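Tema 5. Conflictos por el uso del subsuelo: licencia, información y protesta

5.1. Delimitación del problema

La autorización de una actividad extractiva afecta a tres planos distintos: la titularidad del recurso, el uso del suelo en superficie y la protección del acuífero. En la mayoría de los ordenamientos europeos el recurso es de dominio público y el propietario del terreno solo conserva derechos de indemnización. De ahí que la oposición vecinal se dirija contra la licencia y rara vez contra el contrato de acceso.

5.2. Caso de trabajo: almacenamiento de salmuera en Bandar

La empresa Zitard solicitó permiso para inyectar salmuera a 600 metros de profundidad en el valle de Bandar. El expediente incluía un modelo hidrogeológico elaborado por la consultora Florlow. Durante la información pública se registraron 82 alegaciones, casi todas referidas al sellado de los pozos antiguos.

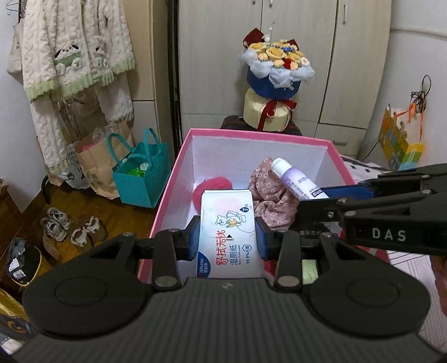 La administración agrupó las alegaciones en cinco bloques y respondió a cada bloque con un texto único. Esta técnica es admisible si la respuesta aborda el fondo – no basta con remitir al estudio de impacto. La plataforma vecinal de Mallet recurrió precisamente por falta de motivación.

5.3. Formas de protesta y efectos jurídicos

Conviene separar la concentración comunicada, el corte de acceso y la ocupación de la parcela. La primera queda amparada por el derecho de reunión. Las otras dos pueden dar lugar a sanción, con independencia de que la licencia se anule después.

Lectura para la próxima sesión: apartados 5.4 y 5.5 del dosier (medidas cautelares y fianza).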